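I've been grumbling about town crests again, so bear with me. Gorance council wants to swap its old coat of arms for a "refreshed emblem" by February, and I think it's a mistake.
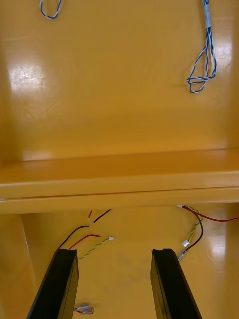
Blue and white wire, twisted together.

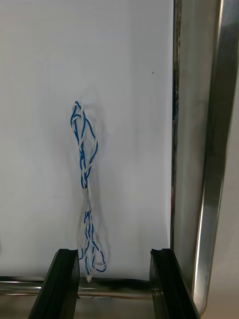

The old shield has a heron, a mill wheel and 9 stars, and yes, it's fussy. But children draw it at school! Emília Říha wrote in the newsletter that it won't shrink nicely on a phone - fair enough, so make a simpler version for phones and leave the one over the town hall door alone. It's been up there 149 years.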